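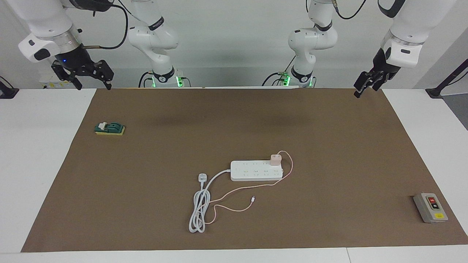 Araba Wumbei 给上一期来信说，规划器报“无解”的时候，她最想知道的是哪一条约束把路堵死了，而 Vekus 的日志只给一个错误码，每次都得把整段回放重新跑一遍才能猜出来。

来信说的情况属实。八月以来我们收到好几条类似的意见，所以 10 月的这一版 Vekus 把大部分时间花在了规划接口和日志上，新功能不多。下面按模块说明改动，升级前请至少看完“接口变更”一节。

## 规划：Pridden

Pridden 是 Vekus 里负责双臂路径的模块。旧版先给一条手臂求解，再把它的轨迹当作移动障碍交给另一条手臂。两条手臂各干各的活时，这个办法够用。碰到插排、充电头、带线的插头一类任务就不行了：一只手要靠近插排，另一只手要在旁边夹充电头，两条手臂的腕部离得很近，先算的那一条往往把唯一的通道占掉。

新版改为联合求解，两条手臂的关节放进同一个搜索空间，时间分配放到后一步做。代价是单次求解变慢，我们测试用的桌面任务里，中位数是 279 毫秒，旧版要快得多。对在线重规划要求高的用户可以继续使用旧的顺序模式，配置项 `planner.mode` 设为 `sequential` 即可，默认值已经改为 `joint`。

联合求解失败时，日志会写出最后一批候选路径分别违反了什么约束，按出现次数排序。目前能区分的有自碰撞、臂间碰撞、关节限位、腕部姿态、线缆保护区。Araba 信里附的那段回放我们用新版跑过，排第一的是腕部姿态：任务文件里要求夹爪全程竖直向下，容差只给了两度。放宽到八度以后有解。

任务文件里写得过紧的姿态约束比我们预想的常见，校验工具现在遇到小于三度的容差会给出警告，但不会拒绝运行。

## 感知：Musar

Musar 这次主要改了线缆的处理。

旧版把线缆当成一团点云，外面包一个凸包，规划时整块避开。盘成一圈的电源线用凸包问题不大，一根拉开的细充电线就会圈进一大片空桌面，夹爪哪里也去不了。新版先做实例分割，再给每根线拟合一条中心线，沿中心线生成一串胶囊体作为保护区。半径默认 15 毫米，可以按类别单独设。

已知的问题有两个：

- 线与线交叉的地方，中心线可能接错。两根线颜色相差大时情况较好，比如一根粉色、一根白色；两根白线盘在一起时仍会串线。Musar 会给每个交叉点打一个置信度，低于阈值的交叉点按旧办法包成一块处理。
- 白色物体放在白色桌面上，深度边缘不稳。建议铺一层颜色较深、不反光的垫层，垫层边界写进 `workspace.yaml`，超出边界的检测结果会被标成低可信。

每一帧最多拟合 350 个中心线节点，超过后自动稀疏化，远离夹爪的线先降采样。这个上限是写死的，下一版会做成参数。

外观接近的三孔插头和充电头在旧模型里容易混。新模型增加了“是否连着线”和“是否插在插座上”两个属性，任务文件可以直接引用，例如只抓取已插在插排上的充电头。属性由单帧判断，遮挡严重时会返回 `unknown`，请在任务里写好这种情况的分支，不要把它当成 `false`。 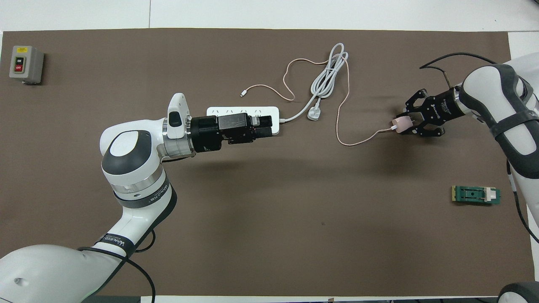
双臂桌面任务：一侧夹爪夹着充电头，另一侧末端位于插排上方。

## 控制

双臂同时接触同一组物体时，旧控制器只看各自腕部的力，两边的柔顺参数互不相关。一只手按住插排，另一只手往外拔，如果按的一侧刚度太低，插排会跟着走；刚度太高，稍有定位误差就触发保护停机。

新版加了一个 `hold_and_pull` 原语。它把“按住”的一侧设为垂直方向较硬、水平方向较软，“拔出”的一侧沿插拔轴逐步加力，其余方向保持柔顺。两侧共用一个状态机，任何一侧检测到滑动，另一侧在同一个控制周期内停止加力。参数要自己调，我们给的默认值只适合轻小的物件，不要直接拿去拔大功率插头。

夹爪松开后的退出动作也改了。旧版沿接近方向原路退回，线缆可能挂在指尖上。现在退出前会向 Musar 要一次最新的中心线，如果原路方向的保护区被占，就换一个方向。Musar 没有响应时，控制器等半秒，然后停在原地报错，不再自行退回。

## 工具：Tetteh

Tetteh 是回放和标注工具，这一版可以把多路相机对齐在同一条时间轴上看。头部视角和固定视角里，左右臂的位置常常是反的，审核的人容易标错边，所以界面上统一用“机器人左”“机器人右”，画面角落加了常驻标签。旧标注文件如果写的是 `left` / `right` 而没有注明参照系，导入时会弹出提示，要求选一次。

规划日志也能直接在 Tetteh 里打开。点一条失败记录，会在三维视图里画出当时的候选路径和违反约束的位置。大文件打开较慢，建议先用命令行裁剪：

`tetteh trim --around-failure 5s 输入目录 输出目录`

## 接口变更

- `plan_single()` 保留，但会打印弃用警告。
- `plan_dual()` 的返回值从元组改成对象，旧写法会直接报错。替换脚本在仓库的 `migrate` 目录下。
- `cable_hull` 字段改名为 `cable_zones`，类型从单个多边形变为列表。
- 急停后的恢复流程必须显式调用 `resume_after_stop()`，不再因下一条指令到达而自动恢复。

最后一条影响所有人。请检查自己的任务脚本，特别是用循环重发指令的那种写法。

## 测试情况

回归集现在有 113 个任务，全部用录制数据离线跑，覆盖整理线缆、插拔、按钮和小型开关操作。联合模式下仍有四个任务求不出解，都是两条手臂需要交叉的布局，问题单已经开着。闸刀开关一类带铰链手柄的物体，目前要在任务文件里手工填写转轴位置，Musar 还不会自己估。

升级前请备份 `workspace.yaml`，新版首次启动会改写其中的线缆参数。遇到规划失败，来信时附上 Tetteh 裁剪后的目录和任务文件，日志截图可以不附。交叉点串线的样本我们尤其缺，两根同色线的最有用。

下一期会写 `unknown` 分支的几种写法，以及中心线节点上限改成参数后对内存的影响。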